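Lists > Graltine players > Trading and prices
Search this list Search Advanced search

Re: [graltine-players] Winter ferry stock and the closed-dock message

17/05/2021

Jericho Pascual wrote:

> I'm in my second in-game year and the winter ferry has me confused.
> The town board in Brirkent said the boat from Dirnatano would be in
> on the first snow. It snowed, I ran down to the dock, and all I got
> was "The dock is closed. Try again when the bell rings." I slept,
> went back, same message. I never heard a bell.
>
> Also, is the blue lamp a ferry item or a crafted one? The old price
> sheet has it under both. And is it true that you can lose the ferry
> for the whole winter if you miss the first visit? I have a lot of
> dried fish saved up for it and would hate to sell it at the general
> store.
>
> I play on the handheld version if that matters.

It does matter a little, so I'll take the dock message first.

The closed-dock message has two causes and the game uses the same text for both. The first is that the ferry isn't in. The second is that the ferry is in but you haven't paid off the pier repair. On the desktop version the harbor master tells you about the repair the first time you talk to him in fall. On the handheld version that conversation only starts if you enter the harbor from the north path. If you always come in along the beach, you can go the whole season without seeing it. I did that on my own first save.

Go in from the north during the day and talk to him. He asks for 2,000 shells and 20 planks. You can pay the shells and the planks on different days, and he keeps track of what you gave him. The pier is repaired the next morning. If it's already winter, the ferry comes on the next scheduled visit and you carry on as normal.

The bell is a sound effect only. It plays when you wake up on a ferry day, and it's quiet. If your music is turned up and your effects are turned down, you'll miss it. A more dependable check is the flag on the harbor office. Green flag, ferry is in. No flag, no ferry. The flag goes up even if the pier is still broken, so a green flag with a closed-dock message means you owe the harbor master.

On the schedule: "first snow" on the town board is loose wording. The ferry comes on the first winter day that starts with snow on the ground. If it starts snowing in the afternoon, that day doesn't count, and the following morning does, provided the snow is still there when you wake up. After the first visit it comes every fourth day until the river thaws. The count runs from the first visit for your save, so two people who started on the same day can have different ferry days. Please don't go by the calendar that was posted to the list in January. It was right for the person who made it and for hardly anyone else.

You can't lose the ferry by missing the first visit. This comes up every winter and I think it's left over from the original release, where it was true. The harbor update changed it. What you do lose is the first-visit stock, and most of that shows up again on the third visit anyway. The exceptions are the striped rug and the second verse of the sailor's song. If you want either of those you'll have to wait a year.

Ferry stock, as far as I've been able to confirm it on my own two saves:

First visit: striped rug, song sheet (verse two), pepper seeds, rope, one random hat.

Second visit: pepper seeds, rope, tar, plum wine, one random piece of wall decor.

Third visit: everything from the first visit except the rug and the song sheet, plus the brass hinge.

Fourth visit and after: a random draw from all of the above, with the blue lamp added to the pool. 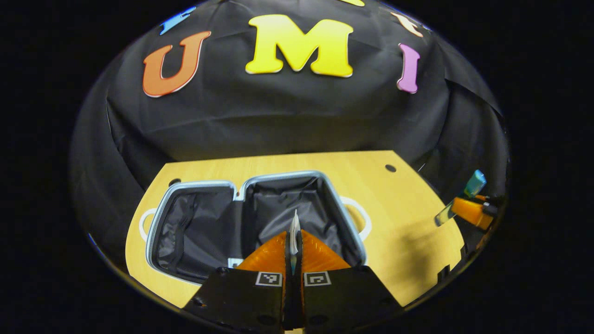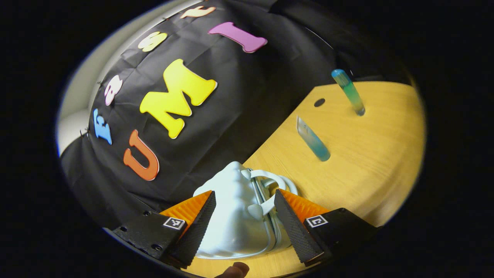 Foam letters on black cloth

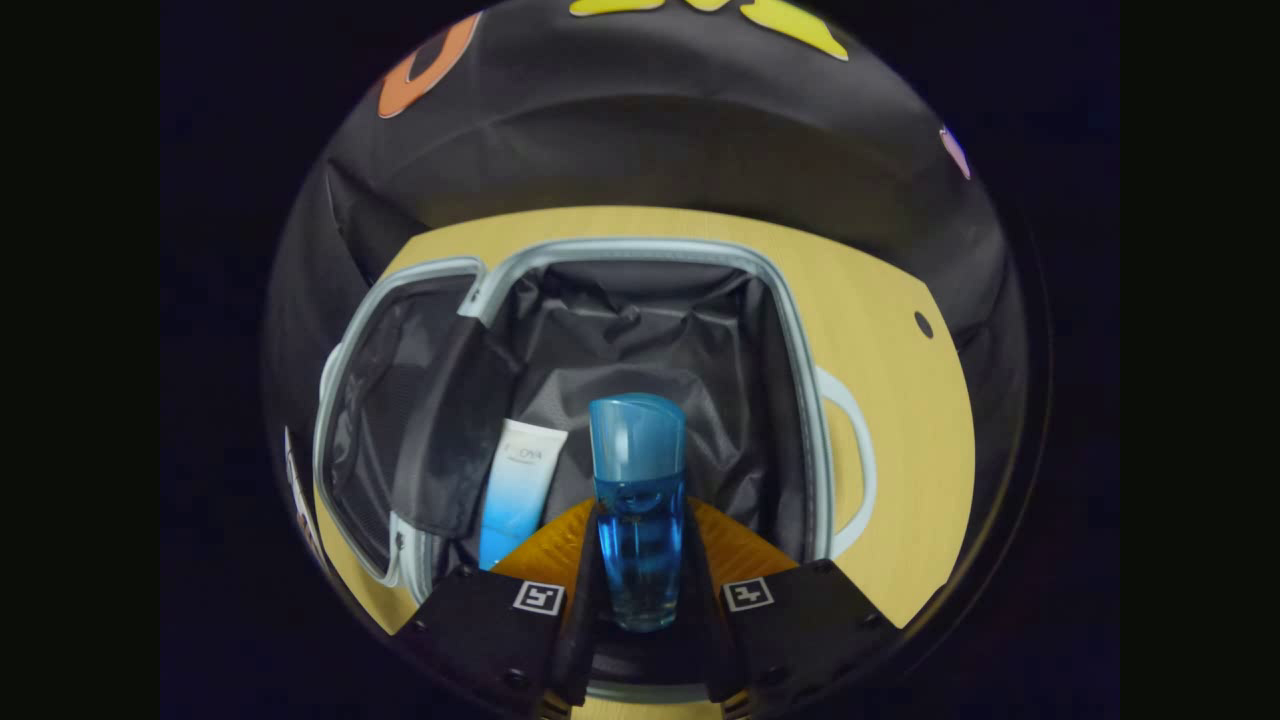

So the blue lamp is a ferry item. The price sheet also lists it as crafted on account of the blue lamp shade, a different object that you make at the workbench from sea glass. The shade sits on top of any plain lamp and looks nearly the same from a distance. The villagers treat them differently, though. Old Tam will accept only the ferry lamp for his request, and he won't say why he's turning down the other one. If he gives you the "hmm, not quite" line, you've got the shade.

The ferry lamp costs 2,195 shells on a normal save. With the bargaining perk it's less, and I don't have the exact number, so if somebody on the list has the perk and has bought the lamp, please post what you paid. It sells back for very little. Don't buy a second one to resell.

Now the fish. You're right not to sell to the general store. The ferry cook pays better for dried fish, but she only buys one kind per visit and she picks it when the day starts. What she picks depends on which fish you have the most of in your storage chest. That's the chest only. Fish in your pack or in the smokehouse aren't counted. If most of what you have is river perch, put the perch in the chest the night before and keep everything else on you. In the morning she'll be asking for perch. Move the perch to your pack and walk down.

She has a limit of 90 fish per visit. Past that she says she's full up and the option goes gray. Quality doesn't count against the limit and she pays the same for plain and fine, so use up the plain ones here and give the fine ones to villagers.

A few things about the Manalastas, since you'll probably want more fish between visits. The lower river freezes on the same morning the ferry first arrives. The upper river, above the mill, stays open all winter. The fish are the same except for the eel, which moves into the mill pond and bites only after dark. You can cut a hole in the ice on the lower river if you have the long saw, but the hole closes overnight and wears down the saw each time. I've stopped bothering with it. The walk up to the mill takes less time than getting the saw repaired.

There's a bug on the handheld version with the mill pond. If you save and quit while standing on the little footbridge, you can load back in under it. You aren't stuck for good. Wait until you pass out at the end of the night and you'll wake up at home, minus the usual fee. Carry as little money as you can if you're fishing there late.

Somebody will ask, so: no, the ferry doesn't come if you've set the season lock to fall. The snow check never passes. Turning the lock off puts you at day one of winter whatever day it was before, and crops still in the ground are gone the next morning. Harvest first.

I also still need to hear from anyone who has carried a save over from desktop to handheld in the middle of winter. I have one report that the visit count went back to zero, which would let you buy two striped rugs in a single year. I have another report that nothing changed. I don't know if the second person had already paid for the pier when they moved the file. If you try it, keep a copy of the save, write down your visit number before and after, and say which version you started on.

Jericho, if you do the north path and he still won't talk to you, check whether you finished the broken cart request in Brirkent. He stands by the cart until it's fixed and isn't at the harbor at all, though his sprite shows in the office window. Reply to the list with what you find and I'll add it to the harbor page on the wiki. The price sheet I'll fix tonight, both lamp entries.

_______________________________________________
graltine-players mailing list
Please trim quoted text when you reply.

This site uses cookies to keep you signed in to the list archive. Accept Manage settings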